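Ramura Play Pantry felt food set, reviewed after four weeks of use

I should say up front that I am past the age at which one is supposed to have opinions on felt condiments. I bought the Ramura set for the play corner in our waiting area, where the previous food collection was 87 pieces of hard plastic that sounded like a hailstorm whenever it met the floor. Felt makes no sound at all. I would have paid double for that and, once shipping was added, I more or less did.

The star is the ketchup. It's a proper squeeze-bottle sort of red, leaning orange, narrow toward the top and wide enough lower down to be grabbed by a fist with no particular plan.

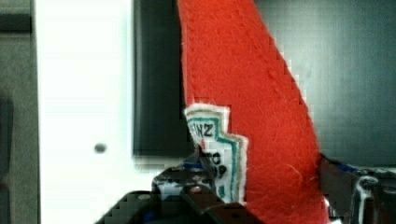 The felt is thick and fuzzy, and it collects lint the way my car collects receipts. By the second week in September ours had picked up pale specks that a sticky roller only mostly removed. The label is a separate piece of white felt with a green line around the border and hand-drawn black lettering, and I like it more than anything else in the box. It has a notched, fussy outline that somebody had to cut out, and so far the edges haven't lifted. I have watched a child chew on it, so I consider that a fair test.

Now the complaints. The storage bag is too small by 2 or 3 vegetables, the lettuce looks like a washcloth, and the instructions say to spot clean only, which suggests that Ramura has met felt but has yet to meet children.
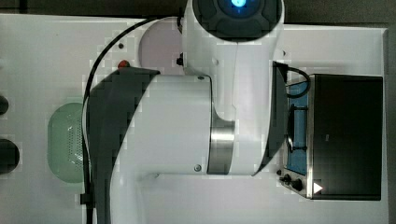 Scale is my other grumble. Ramura calls the pieces life-size, and I went in expecting them to work with whatever play kitchen you own. Our old Mandagi stove is built for dolls, apparently, and the bottle looms over it like a lighthouse. Set things up on a plain white tabletop next to a compact toaster oven and the proportions make a lot more sense, though I'd keep felt well away from one that's plugged in. If your kitchen is on the small side, the Sirnden set runs smaller and costs less, but its ketchup is flat and has no label worth mentioning.

I'd buy the Ramura again for the bottle alone. Four stars, with the fifth held back until they fix the bag.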